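Ikport > Members' pages > Diaries > Bass chair

1/6/18

Rehearsal ran long again and I came home with the same opinion I left with, namely that the reunion record is a bad idea dressed up as a tribute. We have 910 dollars in the kitty. Pressing 1000 copies of anything with that is a fantasy, and the last time we pressed anything (the Jasteo single, the one with the misprinted B side) I was giving copies away as coasters for two years.
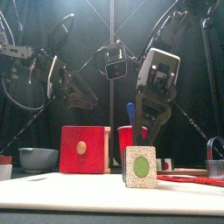 Two robot arms over a tabletop

The new argument is that the old dance hall crowd is still out there and will buy it. Maybe. The Disow ballroom held 278 on paper and I remember it looking full, but I also remember the door takings, and they never matched what I thought I was seeing from the stage. People's memories of that place get bigger every year. I have now heard three different men claim they were there the night the power went out during "Harbor Lights," and one of them told me we kept playing by candle. We did not. We sat in the alley and smoked until the lights came back, then played the second set short.

Anyway, the set list. They want the twist medley back in. I said it dragged when we were young and it will drag worse now. Lost the vote. The waltz stays, which is fine, though the bridge still falls apart every time because the horns come in when they feel like it. We took it 4 times tonight and got it right once, the second time, and then for some reason kept going.

My left hand is all right for the first hour. After that I'm faking the low runs and hoping the drums cover it. I don't think anyone noticed. Or they noticed and are being kind, and I like that less.

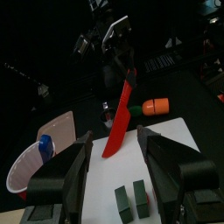 Back room, rehearsal night

There was talk afterward of putting the old tapes up on Yap so that "younger listeners" can find them. I asked who these younger listeners are and got a lot of looking at shoes. I'm not against it. The tapes are doing no good in a closet, and two of them have started to smell like vinegar. But I have heard them lately and the others haven't. The singing is better than I remembered and the band is worse. On the fast numbers I'm ahead of the beat nearly all the way through – and I was the one always complaining about the tempo.

The story going around now is that we were the first band in the county to play rock and roll at a dance. I'd like to see some proof. There was a group out by the cannery doing it before us, with a louder amp and a real piano player, and they simply never got their picture in the paper. If that line goes on the record sleeve I want my name in smaller type.

August is the date they've settled on for the show. I said yes, mostly to get out of the parking lot.
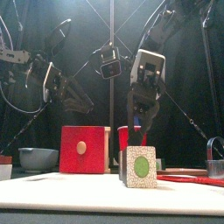
Lorna left a note under my last entry saying that I grumble about the band every year and every year I turn up first, with the amp already warm, and that she for one danced to that twist medley until her shoes gave out and never thought it dragged. She wants it on the record, all of it, with the count-in left on.

Well, she wasn't playing it. I'll go over the bridge tomorrow if the hand lets me. Need strings, and somebody still has my good music stand.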